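Walk-through, Iridstead office, unit 342
Tracey Kettle, 20 February 2022

Exits clear? Yes, both. Thanks, Charmaine!
Extinguisher tag? In date (I had to kneel to read it).
First aid box? Low on plasters again, grr.
AC unit secure? Fine by me, and I gave the pipes a good look too. I'd still like the filter cleaned before October, it's on my list of 4 jobs.

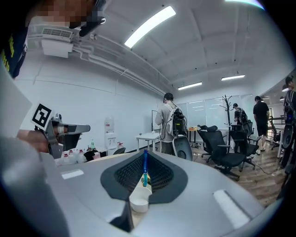
Item 9: wall AC and pipe run up by the ceiling. OK.

Next up, the stairwell lights.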